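**Fil du vendredi : les cubes en bois** 🧵

Je vous préviens, je suis retombée dedans à pieds joints. Des cubes en bois, tout bêtes, peints, et je pourrais en parler jusqu'à lundi !

---

Tout est parti d'un sac récupéré chez Marjan (merci merci merci), 725 grammes de cubes de toutes les couleurs. Pas un aimant, pas un cran, rien qui s'emboîte. Il faut poser, c'est tout, et c'est un bonheur.

---

Le jeu du moment : un carré de ruban noir sur la table, et la tour doit tenir dedans. Rouge en bas, jaune dessus, vert ensuite. Trois étages, ça a l'air de rien, et puis on se surprend à retenir sa respiration. 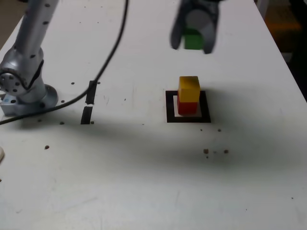

Faut-il que les cubes soient parfaitement alignés ?

Un petit décalage passe très bien tant que le centre du cube du haut reste au-dessus de celui du bas. Au-delà, ça bascule.

---

J'adore les tours un peu de travers, d'ailleurs. Le jaune posé un poil vers l'arrière, avec le rouge qui dépasse devant, je trouve ça plus joli qu'une colonne au cordeau.

---

Mon record perso est de 7 cubes. Mylene en est à 10 et me le rappelle à chaque café 😅

---

Côté ruban : prenez-le bien mat et appuyez sur les coins, sinon ça rebique et le cube du bas penche.

---

Prochaine étape, deux tours côte à côte et un pont entre les deux. Si vous avez des idées de défis avec des cubes tout simples, je prends tout !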